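Mostent Household Help > Tables, benches and other flat regrets

Painter's tape grid on a big table - how do I get the lines straight, and will it ever come off?
Posted by Hammad Zaidi, 12/12/24
Viewed 3174 times

I've marked out a long work table in squares with blue painter's tape, the idea being that every item gets a square and stays in it. The items have other ideas. The cutting board sits on whatever angle it likes, the little wooden frying pan has drifted in beside it, and the only thing with any respect for the system is the reddish plastic bin, which takes up one square and is empty.

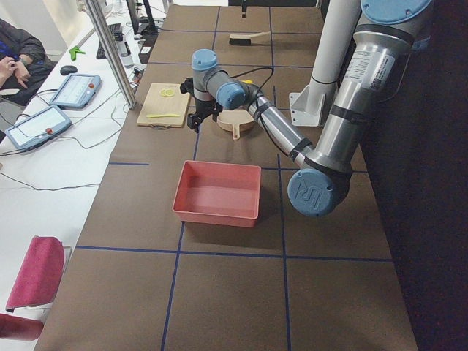

2 min read

I can live with the board. What I can't live with is the tape. From the doorway it looks like graph paper, and up close it looks like I laid it on a ferry. Some strips wobble, some get fatter as they go, and at one crossing the two halves of the same line have agreed to disagree.

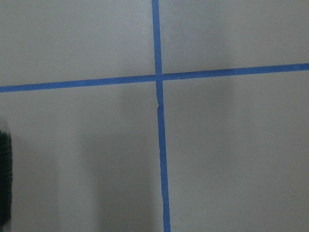 One of the crossings, with a nick in the strip just below it.

So, two things. Is there a way to lay long strips straight without buying a laser level, and how long can the tape stay down before it becomes part of the table? It went on in July. I used a tape measure and what I'd call a good eye. My partner calls it something else.

Bo-ram Jang
384 helpful votes

Your eye is fine, it's the pulling that gets you. If you stretch painter's tape as you lay it, it creeps back afterwards and takes your line with it. Unroll a bit more than you need, let it hang slack for a second, stick down one end, then lower the rest along a chalk line or a long straightedge. Press from the middle out with an old bank card.

For the crossings, run all the long strips first, full length in one piece. Then do all the cross strips, also in one piece, straight over the top. I'd bet your offset one was done in two goes with a join near the middle. Pull up the half you like least and redo it. Same for the nick, unless you can train yourself not to see it. I have one on my sewing table and I've been looking at it for years.

Measure each line from the same edge of the table, too. If you measure from the last strip you carry every mistake along with you, and by the far end your squares are rhomboids.

As for getting it off, July is a fair while ago. Most rolls have a clean removal time printed inside the core, so go by that. Warm it with a hair dryer on low and peel back slowly at a shallow angle. Leftover goo usually comes up with a bit of cooking oil on a cloth, then dish soap. Try it on a hidden corner first.

Skovberg
100 helpful votes

just put a placemat under the board

Durrani
293 helpful votes

Agree with Bo-ram on nearly all of it, but I'd leave the wobbly strips alone until you know the squares are the right size. I taped my whole craft bench beautifully and then found the board I use most was a square and a half long. Put the board, the pan and the brush down where you really reach for them, use them for a week, and only then get the chalk out.

Also, wipe the table before you re-tape and give it time to dry. Crumbs under a strip give you lumps, and lumps give you edges that lift.

Hammad Zaidi, replying to Durrani

The board will not be consulted, but fair point. Peeling the crossing tonight. The placemat suggestion has been received very warmly by my partner.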